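2.2 What the bins can and cannot tell us

The claim we set out to test is a popular one: give small items an open bin at the back of the work surface and people will put them back. Adomaitis and Villanueva make this argument for the shared benches in Trundville, and it has been repeated often enough that it now turns up as settled fact in setup guides. We are less sure. Our own benches at Lurnau (Figure 2) use a layout close to theirs, with white plastic bins against the wall, a shallow yellow tray nearer the user, and a blue perforated crate to one side for whatever does not fit either.

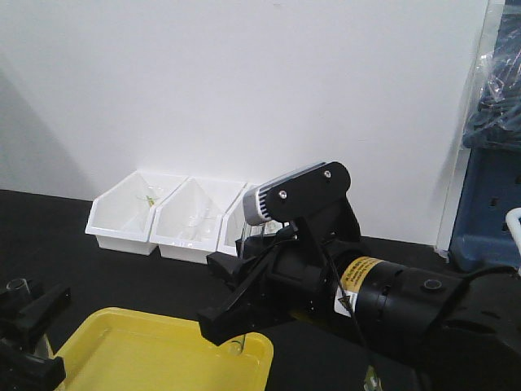

Figure 2. Black bench surface and white wall at Lurnau.

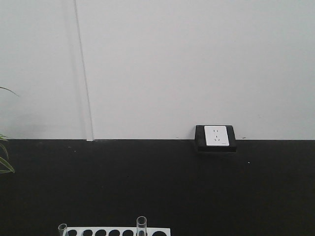 The first difficulty is with the word "back." In the Trundville study an item counted as returned if it was in any bin at the end of the session. It did not matter which bin, or whether the item had ever left. A clear glass that sits untouched from morning until the lights go off is scored the same way as one that was used and put away. We think this inflates the result, though we can't say by how much, and the original session notes were not kept in a form that would let anyone find out. Villanueva (personal communication) agrees that untouched items were included but considers the effect small. It may be. We would have liked to see it checked.

The second difficulty is clear objects. Glasses and other transparent pieces are awkward to spot inside a white bin from where a person usually stands, and more awkward still when the room lighting is flat. Tăng, working with a similar set of items in Brerkow, reported that people tended to leave clear pieces in the tray and put away colored ones. He read this as a preference for keeping glass within reach. An equally plain reading is that people did not see the glass, or saw it and were not certain which bin it belonged in. His layout had no labels on the bins and neither did the instructions given to the people using it. With both readings open, the preference account seems to us to have been accepted too quickly.

Third, bench layout is rarely chosen for the reasons given in the papers. The accounts from Trundville and Brerkow both describe the back row of bins as a considered choice, following from ideas about reach and line of sight. In practice a bench goes where the wall allows it to go. Outlets sit where the electrician put them, sometimes right at the level of the table top, and nothing bulky can stand in front of one that is in daily use. Cable runs take up a little more. What is left over is where the bins go. When we asked Baranauskienė, who set up the first of the Lurnau benches, why the bins stood where they did, the answer was that they fit there. We suspect the same answer would have been given elsewhere if anyone had asked before the paper was written.

None of this means the bins are useless. Over a period of two weeks in February we asked 14 people to work at the benches and clear up afterward in whatever way they liked. Nearly all of them used the bins for something. What they did not do was use them consistently. The same person might leave a glass in a bin one afternoon and in the tray the next, with no change in the task that we could identify. Asked about it, people gave reasons that sounded sensible and did not match from one day to the next. Kazlauskienė, who coded the sessions separately from the rest of us, disagreed with our coding mostly on this point: where we had written "put away," she had often written "put down." After some argument we adopted her term for the tray and kept ours for the bins, and we admit that the line between them is partly a matter of taste.

The crate raises a further problem that earlier work leaves out altogether. Liepiņa's layout guide, which both earlier studies cite, treats a side crate as overflow and drops it from the analysis. In our sessions it was the place where bags, wrapping and odd pieces ended up when a person wanted a clear surface quickly. A bench can look tidy by the bin measure while everything hard to classify has simply moved sideways. If the crate is left out, the bins look good. If it is included, a fair share of what was called tidying looks more like shifting things out of the way.

We therefore report bins, tray and crate separately in what follows and give no combined tidiness score. Readers who want to compare our results with the Trundville ones can add the bins together, but should bear in mind that our coding leaves out untouched items and theirs does not. We also make no claim about benches of other depths. A deeper top would put the back row farther from the hand, and whether people would still bother reaching for it is something our sessions cannot answer.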